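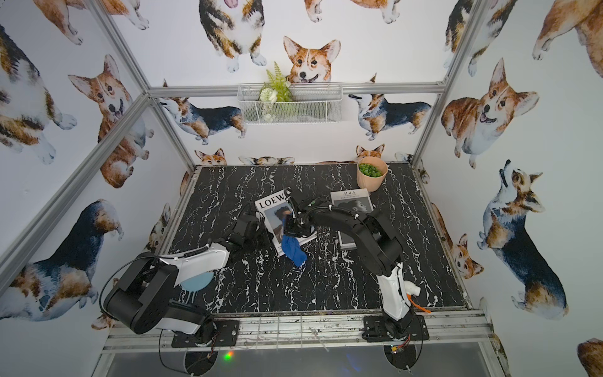 I spent an afternoon teaching a robot to dust

Let me start with the part I'm proud of: I have wiped a magazine using a pair of robot arms, and the magazine is fine. My dignity is a little creased, but we'll get to that.

I was over at Unent, a small outfit that builds and rents out practice tables for two-armed robots, because they've just opened their demo space to people like me who have never driven an arm in their lives. The new project is called Grarklow. The idea is that you do a household job by remote control, over and over, the arms record every move, and later a program studies all of it and tries to do the job by itself. The job on my day was wiping the covers of magazines with a blue cloth. I can do that at home half asleep. I could not do it at Unent fully awake, at least for the first hour.

So how does it work? You stand with a pair of handles, one for each hand, and when you move them the arms on the table move too. Squeeze and the gripper closes. Let go and it opens (and drops whatever you had, as I learned quickly!). The staff gave me a very short lesson, told me where the stop button was, and then let me loose.

My first try was all about the cloth. You would think picking up a cloth is the easy bit. But you don't feel anything through the handles, or hardly anything, so you have to look and look again to see if the gripper has got a good bunch of fabric or one sad corner. A corner is no good. The cloth just trails along and the arm ends up doing a lot of hovering. A nice thick bunch is what you want, with enough hanging down that the fabric meets the cover before the metal does.

Then there's the pressing. Too light and you're waving. Too hard and the magazine goes for a ride across the table with the cloth on top of it. I sent one of mine for a ride four times in a row. The trick, they told me, is to park the other arm close by so it can steady the cover if it needs to, which sounds simple until you remember that you now have to think about two arms at once. My left hand kept copying my right hand. I'd wipe with one side and see the other side wiping thin air, very politely, in perfect time.
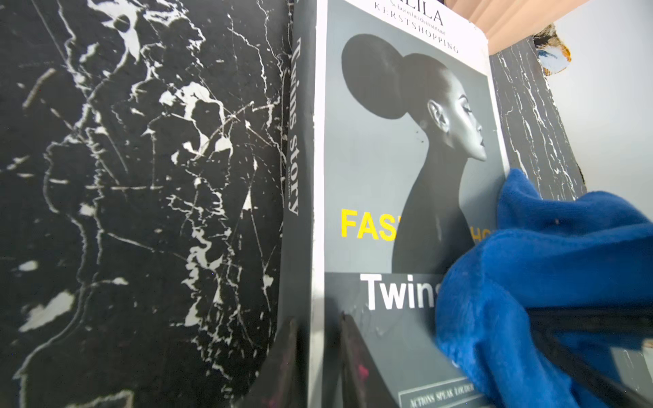

Unent open house report
By our home gadgets columnist

The table I used is number 51, and I got quite attached to it. It has a black marbled top, corgis all over the walls, and a basket of fake greenery hung up at the back. I liked working in front of all those dogs. It felt like having an audience that was on my side.

The reading matter was a nice touch too. I got to know the cover of one called Twins very well, the one with the woman in profile with the enormous round bun, and there's a little box near the bottom that says "ACTIONS SPEAK LOUDER." I read that box many, many times while trying to get a cloth past it.

Now the news part, because there is some. Grarklow has collected 1,095 wiping runs so far, all of them done by hand through the remote handles, and the team says they'll keep going until May before they move on to folding. A run counts only if the cloth starts in the gripper and the cover gets a full pass from one side to the other. Fumbles are kept as well, in a separate pile, which cheered me up a lot. They want to find out whether a program learns anything useful from seeing a person mess up and then fix it. If it does, I may turn out to be one of their more valuable guests.

They are also trying out a second way to teach, called Shek, where you skip the handles and take hold of the arm itself. You walk it through the move with your own hands, like showing a kid how to hold a bat. I had a short go at that and took to it right away. You can feel the weight of the thing, and your hand knows what to do. The downside is that you're standing in the way, so the cameras see a lot of your elbow. For now the handles are the main method and Shek is for the slow, careful jobs.

Each guest gets 90 minutes at a table, which went by much faster than I expected. My arms were tired at the end of it, and so was my face, from frowning. By my last few tries I could grab the cloth, bring it over, set it down and drag it across the cover without moving the magazine much at all. I did a little cheer. I'm told I'm not the first.

I asked the obvious question, which is how well the program does once it takes over. The answer I got was 81 out of every hundred tries on covers it has seen before, and a lot fewer on new ones. Glossy covers are the hard ones, apparently, and so is any cloth that's been folded instead of bunched. They were pretty open about all this, and I appreciated it.

The open tables will run at the Unent space in Sollia through the winter, and you sign up at the front desk. Wear sleeves you can push up, and if you're offered a choice of table, ask for the corgis.

24/11/2018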